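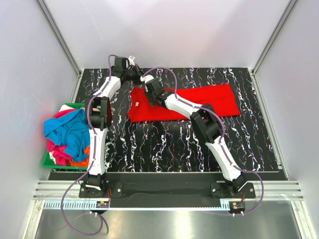

*Reading time: 4 minutes*

# Election Season at Home: Paper, Signs and the Kitchen Table

Prepared by Olaia Collado for the Pliltham Civic Information Office. Revised January 31, 2025.

The municipal election in May will bring more mail, more visitors and more cardboard into most homes than any other season. The office received 229 household inquiries during the last local campaign, and few of them concerned the candidates. Residents asked where to keep a ballot, how to get tape residue off a front door, and what to do with a garage full of signs. The suggestions below are drawn from those inquiries.

## Keep official mail apart

Choose one container for election mail and use it for nothing else. A letter tray, a shallow drawer or a large envelope clipped inside a cupboard door will do. It should be away from the stove and the sink, and out of reach of pets.

Open each piece on the day it arrives. Notices from the election office go into the container. Campaign leaflets may be kept in a separate pile for reading and recycled after the vote. Households with several voters should write each person's name on a plain folder and place that person's papers inside. Please do not write on the ballot envelope itself except where its instructions ask for it.

If a ballot is splashed or torn, do not attempt to dry it with an iron or repair it with tape. Contact the election office and ask for a replacement.

## Set up a table for reading

The Pliltham voter guide for the last election was long, and many residents found it easier to read in two or three sittings. Clear a table, wipe it and let it dry fully before putting paper down. Use a pencil for notes in the guide. Keep the blue or black pen for the ballot, and test it first on scrap paper, as a pen that skips will also smear.

Drinks belong on a side table or a counter. A lamp placed on the side opposite the writing hand will keep shadows off the page.

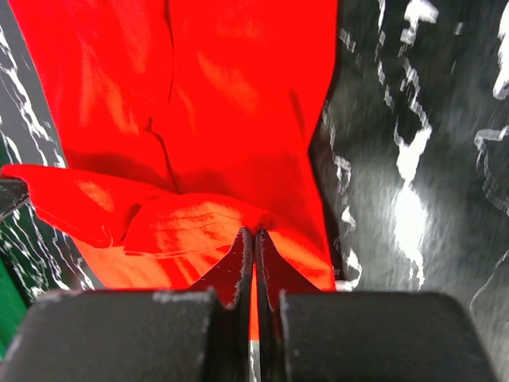
*Red fabric with a hemmed edge.*

## Yard signs

Signs with wire frames should be pushed into soft ground by the frame, never by the top of the panel. When the soil is hard, make two pilot holes with a long screwdriver. Call the utility marking service before driving any post deeper than the wire legs of an ordinary sign.

Residents of the Hastora and Kinsella districts are reminded that signs must stand at least 9 feet from the curb under the town's placement rules. Measure from the curb face, and measure again after snow has been cleared.

To clean a panel:

- Brush off dry soil before using water.
- Wash with a soft cloth and a little dish soap.
- Rinse, then stand the panel upright to dry.
- Do not use solvent on the printed side.

Bent wire legs can usually be straightened in a bench vise. Wear gloves and eye protection, and file down any sharp end. Frames in good condition may be returned to the campaign that issued them or brought to the Widari Street collection point, which took in 1139 frames after the last election.

## Tape, tacks and door hangers

Notices taped to painted doors often leave a film behind. Warm it for a few seconds with a hair dryer on its low setting, then lift it with a plastic card. Cooking oil on a cloth will loosen what remains. 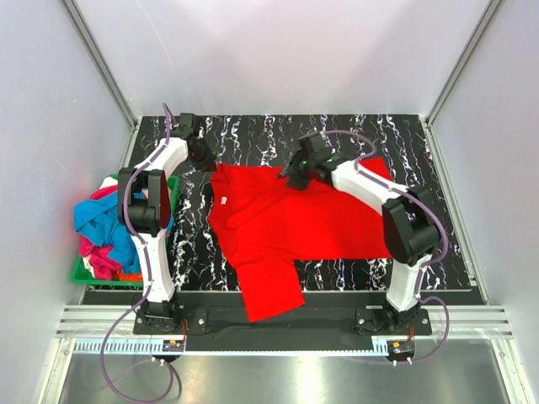 Wash the spot with soapy water afterward so that the oil does not attract dust. Varnished wood should be tested first in a place that does not show. Old tack holes in a porch post can be filled with exterior wood filler, sanded once hard and touched up with paint.

## Hosting a candidate meeting

Small gatherings in private homes remain a common way to hear from those seeking a council seat. Keep a clear path to each exit and tape down extension cords. Hosts should ask the campaign in advance whether refreshments need to be reported as a contribution, and should keep the receipts in any case.

Question cards are easier to manage than raised hands in a small living room. A sheet of card stock cut into quarters is enough for most groups. The office lends folding chairs at no charge to any campaign or civic group, up to 400 for the whole town at one time, and requests are filled in the order received.

## After the vote

Remove signs within the period stated on the permit sheet. Shred papers that show a signature or voter number. Corrugated plastic panels are not accepted in curbside recycling in Pliltham, and should be taken to Widari Street during posted hours.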